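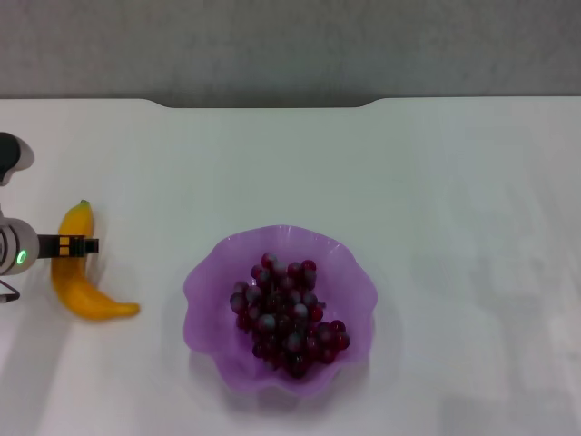

What has the Police Oversight Office in Grurkine published this month? The office has released its findings on the recording of roadside stops by the Grurkine Police Service, with recommendations to the service and to the Interior Committee of the Assembly.

1/ The review covered 2,138 roadside stop records made by the service's traffic division between March and August. All records were drawn from the four districts where the new stop form was first introduced: Ineck, Kurko, Grurkine North and Grurkine Harbor.

2/ The review was opened at the request of the Interior Committee, following questions from members on whether stops reported in the division's quarterly returns matched the forms held at district stations.

3/ In 500 of the records, the reason for the stop was left blank or was entered only as "routine." The law requires an officer to state a reason to the driver and to write it down before the end of the shift.

4/ The office did not examine whether individual stops were lawful. A blank entry does not establish that a stop was improper. It does mean that a supervisor, a court or the driver concerned cannot check it afterward.

5/ Ineck district had the most complete records. Station sergeants there review forms at the close of each shift and return unfinished ones to the officer. The Kurko station had no review step in place until June.

6/ The office also found that two versions of the form were in use at the same time. The older version has no box for the place of the stop. Stations were told to destroy remaining copies in February, but the instruction was sent only to district commanders and was not passed on in every case.

7/ The quarterly returns were compiled from radio logs, and the forms were not consulted. Where an officer called in a single checkpoint, the log shows one entry, even if many vehicles were stopped. Totals in the returns should therefore not be compared with totals from the forms.

8/ The office makes 4 recommendations.

First, that the traffic division withdraw the older form from all stations and confirm in writing that this has been done.

9/ Second, that every district adopt the end-of-shift review now used in Ineck.

Third, that future quarterly returns be prepared from the forms themselves, with checkpoints listed separately.

10/ Fourth, that drivers be given a copy of the record at the roadside, or told how to obtain one. At present a driver must apply in person at the district station - a rule that many of those who wrote to the office did not know about.

11/ The Police Service has 60 days to reply. The law does not oblige it to accept a recommendation, but it must give its reasons for any it declines. The reply will be published in full on the office's website.

12/ The service has told the office that it accepts the first recommendation and has begun collecting the older forms. It has asked for more time to consider the cost of the fourth.

13/ The Interior Committee will take evidence on the report in December. The service's command and the police staff association have both been invited to attend. The session will be held in the Gajdoš Building, beginning at 10 a.m., and is open to the public. Seats cannot be reserved.

14/ Written statements for the session may be sent to the committee clerk until the end of November. Statements should not name individual officers. Complaints against an officer are handled separately and should be addressed to this office.

15/ Drivers stopped in any of the districts between March and August may ask whether a record of the stop is held. Requests can be made by letter or at the public desk in Ineck. Please give the date, the road and the vehicle's plate number.

16/ The full report, the tables by district and a copy of the current form are available on the office's website. Printed copies can be collected from the public desks in Ineck and Kurko.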